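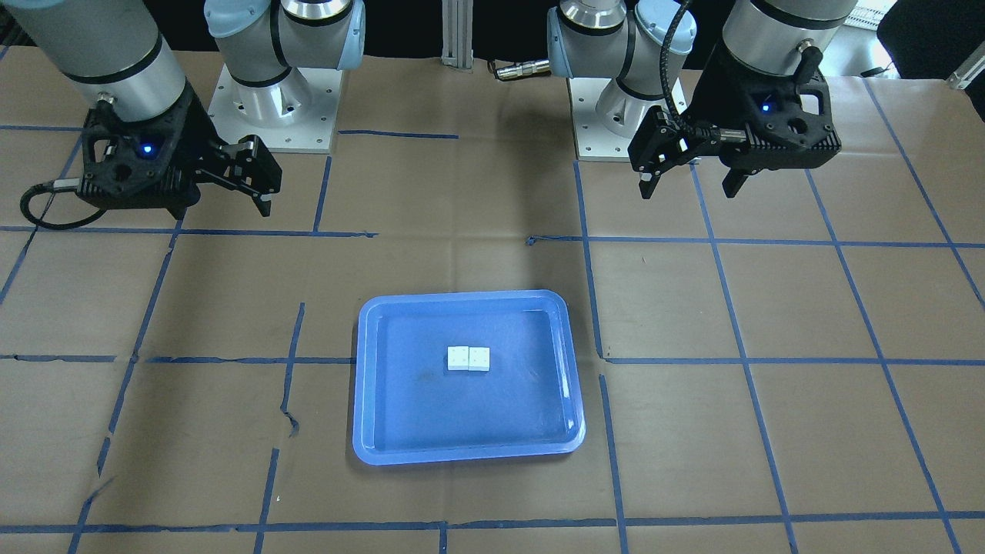 Two arms, taped table, tray with two small white blocks.

Marking out a shared table: the rules we use

I have been asked twice this month for our table rules, so they are going up in one place. They apply to a bench with two fixed arms whose reach overlaps. They cover setting out and record keeping only. Guarding, speed limits and emergency stops belong in your risk assessment, and a blog post is no substitute for one.

The covering. We use brown kraft paper, and we accept creases. A crease matters when a flat part has to sit on it, or when a fingertip comes down far enough to catch it. For a tray with a rim, it can be ignored. Paper is replaced when it tears through, or when old pencil marks can be confused with current ones.

The tape. Blue painter's tape, laid from the back of the table towards the front. The grid is for people. No program reads it, and no position in a program may be given as a tape cell. I put this first in the written version after Udo spent a morning correcting an offset that existed only in the tape. The cells are uneven and will stay uneven. If you need a measured position, measure from the mounting plate.

Torn or lifting strips are a separate matter. Our rule used to be that any loose end stopped work. Zhuoran Zou argued that this was being ignored, and that a rule people ignore makes the others weaker. The present wording is that a loose end inside the working cells is fixed before the next run, and a loose end outside them is fixed at the end of the day. The left side of our table is usually the worse one.

The tray. Loose parts go in a tray with a raised rim. A dropped part then tends to stay where a person can find it. The tray must differ clearly in colour from the parts. White on blue is easy to check by eye. Marks on the tray floor are wiped off at the start of a session and noted if they will not come off.

Waiting position. Both grippers wait open, above and behind the tray, one to each side. The fingers must be clear of the rim before either arm is given a new target. Only one arm may enter the tray at a time unless the task sheet says otherwise in writing.

Cables. Leave a loop at the wrist long enough for the full turn of the joint, and check it at both ends of travel. A cable that looks slack at rest tells you very little. Unused connectors come off the table. We are poor at this one.

Records. Each run gets a number and a line in the Rudemari log: task sheet, tray, operator, any tape repair. Run 1257 is the first under the current wording. Of the runs before it, 29 have no tray noted, and I have left those out of the comparison with the Zaken bench.

The next review is in August. The open item is whether the one-arm rule should cover the rim as well as the tray floor. Yalçınkaya says yes. I would like to see the stoppage figures first.

Posted 5/1/20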